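Tedau Household Handling Package: Set-up Guide
Section 4. Rehearsing chores in simulation before floor use
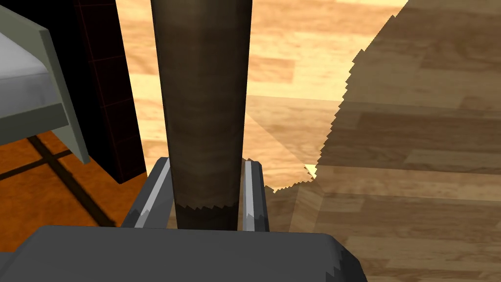

The handling package is supplied with a library of simulated rooms in which each chore is to be rehearsed before it is attempted in a dwelling. Operators frequently ask whether the machine is ready to tidy a room, lay a table or move light furniture unattended. At the present stage of development it is not, and this section sets out what may reasonably be asked of it. Most failures recorded during assessment occurred in the final few centimetres of the approach, before anything had been lifted. An upright item such as the brown post, standing between the two open fingers in a simulated room, is therefore used as the first exercise. Shadows with a stepped edge, such as the one lying across the planks, are a product of the renderer and should not be corrected by the operator.

4.1 Scope

This section applies to the rehearsal of single-item chores using the wrist view. It does not apply to chores involving liquids, heat, glass, or any item carried above a person. Those chores are excluded from the present release.

4.2 Before you begin

1. Confirm that the Akari control software has been installed in accordance with Section 2.
2. Confirm that the room library has loaded. The start page should report 929 rooms. If a lower figure is shown, repeat the installation.
3. Disconnect the physical arm from the control unit. Rehearsals must not be run while the arm is connected.
4. Enter the name of the responsible operator. A shared account name is not acceptable.

4.3 Running a rehearsal

1. Select Rehearse from the main menu, then select Upright Item.
2. Choose a room. New operators should use a room with a level floor and only a few pieces of furniture.
3. Set the approach speed to Slow. The other speeds remain locked until the first series has been completed.
4. Press Start and watch the wrist view until the fingers stop moving.
5. Check that the item stands between the fingers before permitting the grip. If it is touching either finger, press Hold and return to step 3.
6. Permit the grip. The software will record the attempt as held, dropped or missed.
7. Repeat until 100 attempts have been recorded. Attempts stopped by the operator are not counted towards this total.

Note: The view may be drawn at reduced detail on older computers. Edges may appear jagged and surfaces may appear coarse. The recorded result is not affected.

Note: Where an item extends beyond the top of the view, its height cannot be judged from the wrist camera. Select Room View and confirm the height before permitting the grip.

4.4 Reading the results

The results page lists held, dropped and missed attempts separately. A high number of held attempts shows that the arm can close upon the chosen item in the chosen room. It does not show that the chore can be performed in a home, where items are moved without notice and lighting changes during the day.

In the assessment conducted by Raed Harb and Hala Mansour, 3,567 attempts were reviewed across 13 chores. Picking up a single upright item was the most dependable of these. Folding, sorting mixed laundry and clearing a used table were the least dependable, and the assessors recommended that all three remain under direct supervision. Tedau has accepted that recommendation for this release.

4.5 Moving to the physical arm

Caution: Keep people and animals out of reach of the arm at all times during the first physical session.

Caution: Do not rely upon a simulated result when the item is heavier than the limit printed on the wrist plate.

1. Save the rehearsal record and close the room library.
2. Reconnect the arm and carry out the stop-button test described in Section 3.
3. Place a light, unbreakable item on a clear area of floor.
4. Run the chore once at Slow, with one hand on the stop button.
5. Compare the result with the rehearsal record. If the two differ, do not continue. Send both records to the support office, marked for the attention of Fadi Salameh.

Fingers supplied by Dierckx require a separate calibration, which is described in Section 5.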